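Ticket: Grip loss on large water bottle, pick and place task
Project: Tevia household chores, kitchen set
Site: Toltham lab, bench 3
Status: Open, workaround in use 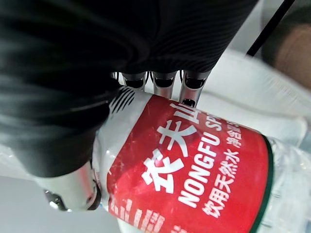 Reported problem

The chore is simple on paper. Take a large bottle of water, lift it, carry it to the other end of the bench and stand it up. The arm completes the move most of the time with a full bottle. With a half-full one it loses the bottle partway through the carry, usually when the wrist rolls. The bottle slides down through the fingers and then tips.

The customer wants this working before the August demo. They have asked for four chores in a row with no help from a person, and the bottle is the second one. If it goes down, the run stops there.

Setup

Hand: Drirkent, fingers opposed by thumb, stock fingertip pads
Control: Harahap grasp planner, default bottle profile
Force limit: 90 percent of rated
Object: soft plastic water bottle with wrap-around label

Log

9:10 am — Reproduced. Half-full bottle, default profile. Dropped on the second carry. No fault codes. The controller still showed "object held" when the bottle hit the bench.

9:40 am — Swapped in a rigid bottle of similar width. No drops. That points at the plastic giving way under the fingers and not at the arm path.

10:25 am — Checked finger position against the plan. The planner wants the fingers on the label and the thumb opposite. It gets there. The pads land where they should, but once the wall dents the pads lose contact area and the hand does not close any further. It thinks it has already reached its target width.

11:15 am — Raised the force limit to 100 percent. Worse. The bottle buckled and rotated in the hand. Put it back.

1:30 pm — Changed the close command from target width to target force, with a slow follow-up squeeze after lift. Full bottle fine. Half-full bottle held through the carry, but slipped a little at set-down. It stayed upright.

2:20 pm — Cut wrist speed in the roll by half. Set-down is now clean on most attempts. The move takes about 3 times as long as a person would need, and that will get noticed in a demo.

3:45 pm — Tried a cap-side grasp as an alternative. The planner rejects it as too narrow for the bottle profile. Left alone for now.

Findings

The bottle profile assumes a stiff wall. Soft bottles change shape as they are squeezed, and they get softer as they empty. The hand has no good way to tell a dent from a finished grasp when it is closing to width.

Workaround

1. Use force close for any soft bottle.
2. Keep the slow wrist roll.
3. Start with full bottles where the customer allows it.

Still open

Pouring has not been tested with these settings. I would not promise it. Carrying a bottle is close to usable as a chore, pouring a glass from it is not, and the customer should hear that before the demo.

The pads are rated for 3000 grasp cycles and the counter on this hand was reset when the controller was replaced, so their true age is unknown. New set requested. Will rerun the half-full test when they are fitted — same bottle, same speed — and add the results to this ticket.

Print this ticket
E-mail this ticket

Related tickets
Tevia: dish rack pick fails on wet plates
Harahap planner: "object held" stays on after drop
Drirkent hand: thumb homing error after power cycle
Toltham bench 3: towel folding stops at second fold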